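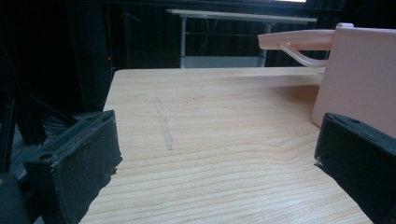

Grey scuff on a pale wood table
Danjuma Haruna

How do I get a greyish smear out of a light wooden tabletop? It runs across the grain, thin at one end and a bit wider at the other. I've tried a damp cloth and washing-up liquid. The table is an Isaksson, bought secondhand, and I don't know if it's oiled or lacquered.

jevelgate_joe
Put a drop of water somewhere it won't show. If it soaks in and darkens, it's oiled. Then rub along the grain with fine paper, 320 or so, and re-oil the whole top or you'll get a pale patch. If the water beads, don't sand. Try a pencil rubber first, then a little white spirit on a cotton rag.

Undmont20
Pencil rubber worked on mine. Took about 20 minutes.

mrs_p
I'd just put a runner over it.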